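Home | News | Classifieds | Past Issues | Contact

THE STUNLOW LETTER
15 February 2018

On Not Folding

Every February I get the urge to improve my household, and every February I settle on the linen closet, because it has a door and can be closed again when I lose interest. Last year it was labels. The year before that it was a set of Bakke shelf dividers, one of which is now holding up the tomato stakes. This year I went further and signed up for Tia Furnival's evening class at the library, "Laundry Without Tears," which cost $20 and included a handout.

I should say I went in with a bad attitude. My mother ironed pillowcases. She ironed dish towels. I believe she would have ironed the dog if he had held still for it. I grew up assuming there was a correct way to do all this and that I would come into the knowledge at some point, like gray hair. I got the gray hair.

Tia's position, which she stated in the first five minutes and which upset a man in the second row, is that most of what we fold doesn't need folding. Underwear doesn't. Cleaning rags certainly don't. Gym clothes, she says, are going to look like gym clothes no matter what you do. She would rather you spent your effort on the four or five things that show, and threw the rest in a drawer with a clear conscience. 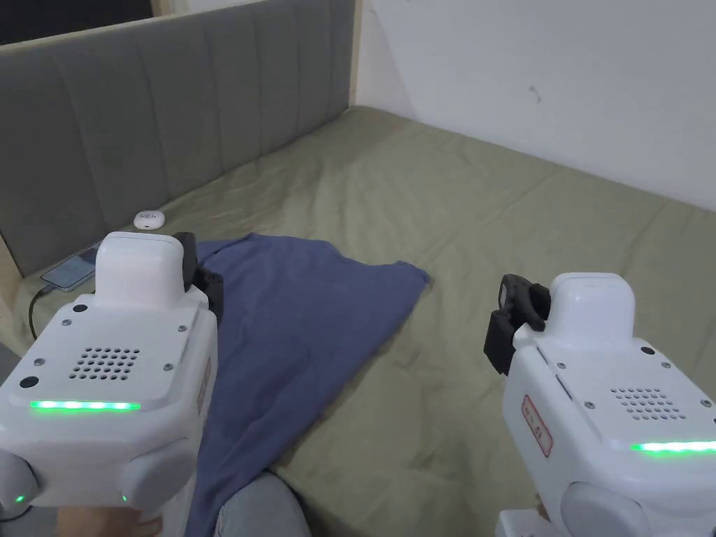
The man in the second row wanted to know about fitted sheets. There is always someone who wants to know about fitted sheets. Tia did the thing with the corners, where you put your hands inside and flip one over the other, and it came out flat and square, and we all nodded as if we had followed it. Then she had us try. Mine looked like something you'd find under a bridge. Hers, she told us kindly, took her a whole winter to learn, and she now rolls hers up and stuffs it in the matching pillowcase like everybody else.

I came home and put the method to work. I pulled out every sheet we own and laid them on the guest bed, which was a mistake, as I then had to face them. We have sheets for a bed we sold. We have a flannel top sheet with no bottom, and a bottom with elastic that gave up under a previous president. We have 25 pillowcases and six pillows. My husband came in, looked at the pile, and asked if we were opening a hotel.

So, the results, for those keeping score. Two bags have gone to the animal shelter on Hirnik Road, which takes old sheets and towels but, please note, no pillows and nothing with down in it. One bag went to my sister, who hasn't mentioned it. The rest is back in the closet in rolled form. It looks terrible, takes up half the space, and I have opened that door three times this week without anything landing on my feet.
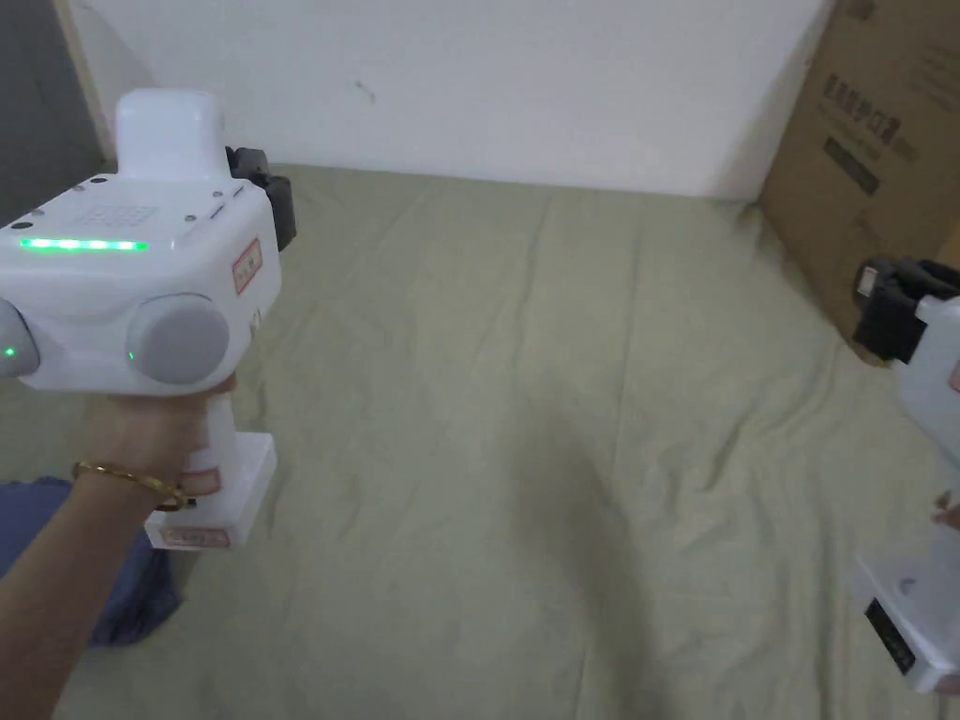 Futora Street, one evening this month.

Kenneth Rivera wrote in after the last issue to say that line drying is the real answer and that the dryer is what ruins elastic. He may be right. He also lives on the windy side of the hill and once lost a duvet cover to the Methodist parking lot, so I will leave readers to weigh the evidence. His letter ran to four pages and I have kept it, folded, in a drawer.

Tia is giving the class again in March, same room, same $20. Bring one fitted sheet, clean. She asked me to underline clean.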